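Kitchen Corner: My Month of Fixing the Drip

Hi neighbors! Last time I promised I'd report back on the great kitchen faucet saga, and a few of you have stopped me at the mailboxes to ask (hi, Sunee Petchrat, I see you waving from 28), so here goes.

It started in August with one little plink into the dishpan. I put a sponge under it and felt very clever. Two weeks later I was lying awake listening to the sponge. I'd been putting off the whole thing because I was sure it meant a new faucet, and I'd already spent my fun money on the Bawa grill, which I love and will talk about some other month!

So on Thursday I called Montri Rattanakul, who used to run the counter at Ketitmont Hardware, and he talked me down. Most drips are a worn washer or a tired cartridge, he said, and either one is a cheap little part. Turn off the water under the sink first, plug the drain so the screws can't run away, and lay the pieces on a towel in the order they came off. I did 2 out of 3 -- guess which screw went down the drain.

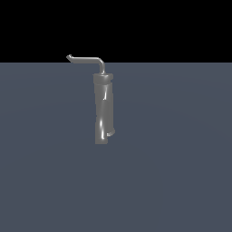 Tall spout, in gray.

If you're shopping for a whole new one anyway, measure before you fall in love. Check the height under your cabinets or windowsill, and how far the spout reaches toward the middle of the bowl. My sister's reaches about as far as the back edge, and she washes her lettuce at an angle. Count the holes in your sink too (mine has 4, who knew) and bring that number with you to the store.

My own fix took over 30 minutes, most of it spent looking for the flashlight. The old washer was flat as a nickel. I've got a few spares left in the kitchen drawer, so if you have the same kind of two-handle faucet I do, come knock and I'll hand you one.

Next month it's squeaky doors. Send me your worst!

Contact the newsletter desk | Copyright Stekard Neighbors | Back to top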